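Capítulo 4
El tejido y sus pliegues: caída, arruga y memoria de la tela

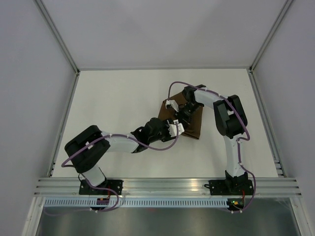 Figura 4.1. Paño marrón plegado sobre una superficie blanca y plana, con un pliegue en sombra en el lado derecho.

Al terminar este capítulo, el alumno podrá distinguir entre caída, rigidez y resistencia a la arruga; relacionar cada propiedad con la fibra, el hilo y el ligamento; y realizar en el taller una prueba sencilla de recuperación del pliegue.

4.1 Por qué se pliega una tela

Una hoja de papel doblada por la mitad conserva una línea recta y limpia. Una tela doblada del mismo modo forma una curva, y el tamaño de esa curva depende del material. Si se dobla un paño grueso, el canto queda redondeado. En una batista fina el canto es casi una arista.

La diferencia se explica por la estructura. El papel es una lámina de fibras cortas unidas entre sí. El tejido de calada está formado por dos series de hilos, la urdimbre y la trama, que se cruzan en ángulo recto y conservan cierta libertad de movimiento en cada cruce. Al doblar la tela, los hilos se deslizan unos sobre otros y las fibras se reacomodan dentro de cada hilo. Esa libertad permite que la tela cubra un cuerpo, una mesa o una silla sin romperse.

En sentido de urdimbre y en sentido de trama la tela cede poco. En diagonal, es decir, al bies, cede mucho más. Por eso una falda cortada al bies cae pegada a la cadera y la misma falda cortada al hilo se separa de ella.

4.2 Caída y rigidez

Llamamos caída a la manera en que una tela se deforma por su propio peso cuando solo está sujeta en una parte. La rigidez a la flexión es la resistencia que opone a curvarse. Las dos propiedades están relacionadas, pero una tela pesada y rígida puede tener una caída parecida a la de otra ligera y blanda.

Para medir la caída se coloca una probeta circular sobre un disco de menor diámetro y se proyecta desde arriba la sombra del borde que cuelga. El coeficiente de caída expresa, en tanto por ciento, qué parte del anillo libre queda cubierta por la sombra. Un valor alto corresponde a una tela rígida.

En las prácticas del taller textil de Nutatier se ensayaron dos muestras. La lona de algodón sin lavar dio un coeficiente de 97. La misma lona, lavada varias veces y secada en plano, bajó a 71. La composición no había cambiado: el lavado eliminó el apresto y aflojó los cruces entre hilos.

4.3 Arruga y recuperación

Una arruga es un pliegue no deseado que permanece cuando cesa la presión. Aparece si las fibras superan su límite elástico o si los enlaces internos se rompen y vuelven a formarse en la nueva posición. En las fibras celulósicas, como el algodón y el lino, la humedad facilita este proceso. El mismo mecanismo se aprovecha al planchar: vapor para soltar la fibra, presión para darle forma y enfriamiento para fijarla.

La lana se recupera bien gracias al rizado natural de la fibra. El poliéster también, y además admite plisados permanentes mediante calor.

Milagros Ulloa, profesora de patronaje, recomienda a sus alumnos apretar una esquina del tejido en el puño antes de comprarlo y observarla después durante un minuto. La prueba no sustituye al ensayo de laboratorio, pero basta para descartar una tela que vaya a usarse en una prenda de viaje.

4.4 Práctica: recuperación del pliegue

Material: tres telas distintas, tijeras, regla, transportador, una pesa plana y un reloj.

Corte de cada tela una tira en sentido de urdimbre y otra en sentido de trama, todas del mismo tamaño. Doble cada tira por la mitad y coloque encima la pesa durante 18 minutos. Retire la pesa, deje la tira de canto sobre la mesa y mida el ángulo de apertura a los cinco minutos. Anote los resultados por separado para urdimbre y trama.

No planche las tiras el mismo día del ensayo y manipúlelas solo por los extremos.

Términos del capítulo

Apresto, bies, caída, coeficiente de caída, ligamento, rigidez a la flexión, trama, urdimbre.

El apartado 4.5 trata de los acabados antiarrugas y de su efecto sobre la resistencia del algodón.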